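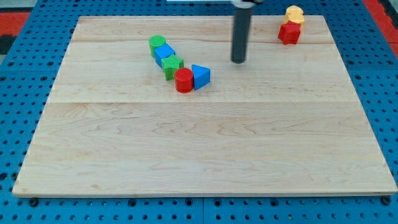

Trees have birthdays written inside them, according to one reader of Clamside Kids, and she wants to know if you can still read them after the tree is cut into boards.

Home | Animals | Plants | Weather | Ask Us

How a Tree Keeps Its Years
Clamside Kids staff, 7 May 2025

You can read part of the story. A tree grows a new layer of wood just under its bark every year. In spring it grows fast and the wood is light in color. Later in summer it slows down, and the wood is darker and harder. In places with cold winters, growth stops. By February the tree is resting.

One light band and one dark band make one ring. If a stump has 20 rings, the tree was 20 years old at that height. A wide ring often means a good year with plenty of rain. A thin ring can mean a dry year, or that bigger trees were blocking the sun.

A board is different from a stump. The saw cuts along the trunk, so the rings show up as lines. We call these lines grain. When the saw passes near the middle of the trunk, the lines are mostly straight. When it cuts closer to the outside, the lines often make waves, arches and points. Wide panels are often made of several boards glued side by side, and the pattern can change where they meet.

A knot is the place where a branch grew out of the trunk. The trunk kept getting thicker and closed in around it.

Some trees get very old. The oldest pine in Lund Woods is 419. Scientists didn't cut it down to find out. They used a hollow drill to take out a thin stick of wood, called a core, and counted the rings on that.

Words to know: bark, core, grain, knot, ring

Contact us | © Clamside Kids | Back to top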